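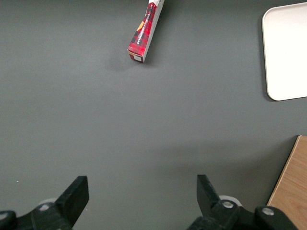
4. Fault during pick-and-place trials

The arm was set up in the Sudstead lab to move a narrow carton from the table onto a white tray. Over 200 trials in August, the control program, which we named Rendero, stopped with a grip fault 8 times. In 2 of those cases the arm kept moving after the fault was reported. We treated this as a safety matter and suspended testing.

4.1 Cause

The logs showed that the gripper was told to close before the wrist had finished turning to match the angle of the carton. One finger met the carton first and pushed it. The motor current rose past the limit and the fault was raised correctly. The stop message, however, was placed in the same queue as the motion commands. If the queue already held a lift command, the lift ran first.

Loose finger mounts were considered as well. The bracket screws were checked with a torque driver and all were within the value set in the build sheet.

4.2 Changes

The stop message now has its own channel and clears the motion queue. The close command waits until the wrist reports that it is at rest. Closing speed was cut by roughly half. The emergency stop button was moved to the operator's side of the table.

4.3 Retest

The trials were repeated with the Horik and Lennox test sets. Grip faults fell to 4, and the arm stopped at once in each case. The remaining faults all came from cartons placed at the far limit of reach. They have not been fixed.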